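# Chapter 7: Scoring a Bout

## 7.1 What a score records

A boxing match that lasts its full distance is decided on paper. The paper is filled in one round at a time, by judges who sit on different sides of the ring and don't confer. Chapter 6 dealt with the ways a bout can end early: knockout, technical knockout, disqualification, retirement on the stool. In this chapter the bell has rung to close the last round and both boxers are still on their feet.

The term *score* is used here in a narrow sense. It is the pair of numbers one judge writes for one round. The sum of those pairs over the whole bout is a *total*. The combination of the judges' totals is a *decision*. Newspaper accounts use the three words loosely, and a reader who moves between this book and the sports page should expect some confusion.

A score does not measure damage, and it does not predict who would have won had the bout continued. A boxer may win eight rounds of a twelve-round contest by a small margin in each, absorb a severe beating in the other four, and take the decision with room to spare. Whether this is a defect of the system is discussed in Section 7.6.

## 7.2 The ten-point must system

Under the ten-point must system, the judge must award ten points to the boxer who won the round. The other boxer receives nine or fewer. If the judge can't separate them, both receive ten.

The usual scores and their meanings are as follows.

| Score | Usual meaning |
|-------|---------------|
| 10–10 | Even round |
| 10–9 | Round won by a close or clear margin, no knockdown |
| 10–8 | Round won with one knockdown, or by complete dominance |
| 10–7 | Round won with two knockdowns |

Scores below seven are rare. A bout that produces one is usually stopped before the round is over.

The second row of the table carries most of the weight. It covers a round settled by a single clean jab and also a round in which one boxer landed freely for two minutes. The system has no number between nine and ten, and attempts to introduce half points have generally been short-lived. A judge who thinks a round was very one-sided, but saw no knockdown, has to choose between a score that says too little and one that may say too much.

Point deductions are handled apart from the round itself. The judge first scores the round as though no foul had been called, then subtracts the point ordered by the referee. A boxer who wins a round 10–9 and loses a point for holding therefore finishes it 9–9. Beginners often reverse the order of these steps. The arithmetic comes out the same in the simple case, but the habit leads to errors when a knockdown and a deduction fall in the same round.

## 7.3 Criteria

Four criteria are in common use: clean punching, effective aggression, ring generalship, and defense. They are not weighted equally. Clean punching is considered first, and in most rounds it settles the matter.

**Clean punching.** A clean punch lands with the knuckle part of the closed glove on the front or side of the head or on the body above the belt. Punches that land on the arms or gloves don't count, however hard they look from the seats. The judge has to weigh number against force. Five light jabs and one heavy right hand may be worth the same; no table of equivalents exists, and none of the published ones has gained acceptance.

**Effective aggression.** Moving forward has no value in itself. A boxer who walks forward into counterpunches is losing the round. Aggression counts when it produces scoring punches or forces the opponent to give up a position he wanted to keep.

**Ring generalship.** This refers to control over where and at what distance the bout is fought. It is the least observable of the four and the one most often cited afterward to defend a score that is hard to defend in other ways.

**Defense.** Blocking, slipping, and footwork are credited, but in practice they show up as a low count of clean punches for the opponent. Judges are advised not to credit the same act twice.

Where the boxers are level on clean punching, the judge moves down the list. Where they are not level, the list is seldom needed.

## 7.4 A worked comparison

The Hattori tournament, a club-level series, kept its judges' slips for several seasons, and the complete set was made available for study. After incomplete slips were removed, 3038 scored rounds remained. Each of these is one judge's score for one round, so a single round watched by 3 judges appears in the set up to three times.

Of the bouts represented, 600 slips came from contests scheduled for four rounds, and these were examined first. Short contests are useful to the student. One mistaken round is a quarter of the whole, and there is little chance for it to be cancelled by a mistake in the other direction.

Two patterns stood out. Judges agreed most often on rounds that included a knockdown, as might be expected. They agreed least in opening rounds, when both boxers were measuring distance and few clean punches landed. Disagreement in later rounds tended to follow the seating plan: a judge with a clear view of one boxer's back saw fewer of the punches landing on the far side.

A second set, from the Lulholm club, contained roughly 1240 usable scores. The slips there were filled in by trainee judges seated beside licensed ones, and the trainees' numbers had no effect on the results. Their even rounds are of particular interest. Trainees wrote 10–10 much more freely than the licensed judges next to them — a difference that narrowed as their training went on. 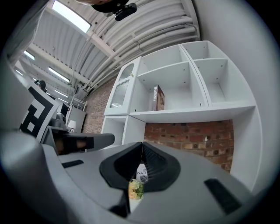 Reluctance to score a round even is taught, and the reasons given for it vary. The practical one is that an even round shifts the burden onto the remaining rounds. In a four-round bout with two rounds scored 10–10, the total rests on half the contest. Instructors therefore ask trainees to look for any difference at all before writing the second ten. The objection to this advice is plain enough: a difference too small to see during the round may not be a difference.

Neither set is a random sample, and club boxing is not championship boxing. The figures should not be carried over to twelve-round contests without care.

## 7.5 From totals to decisions

With three judges, the possible outcomes of a completed bout are these:

- *Unanimous decision*: all judges have the same boxer ahead.
- *Majority decision*: two judges have the same boxer ahead, the third has the bout even.
- *Split decision*: two judges have one boxer ahead, the third has the other.
- *Draw*: no boxer is ahead on two cards. Draws are further divided into unanimous, majority, and split draws.

The totals are never added together across judges. A boxer who is ahead by one point on two cards and behind by eight on the third wins the bout. Students who meet this rule for the first time tend to think it unjust, but it limits the effect any one judge can have on the result.

Before totals are announced, the supervising official checks each slip for a missing round, a score with no ten that isn't explained by a deduction, and names entered in the wrong corner. The last is the most common clerical error and the most serious. Slips printed in two colors, one for each corner, reduce it considerably. The Woltell scorecard used in the exercises at the end of this chapter follows that layout.

## 7.6 Limits of the system

A round is treated as a closed unit. Nothing that happened in the fourth may influence the score of the fifth, and a judge who gives a tired boxer credit for having started well is in error. The rule keeps the work manageable. It also means that the score can't describe the shape of a contest, such as a slow decline or a late recovery, except through a run of separate results.

The next section takes up open scoring, in which totals are announced during the bout, and its effect on how the boxer in the lead conducts the final rounds.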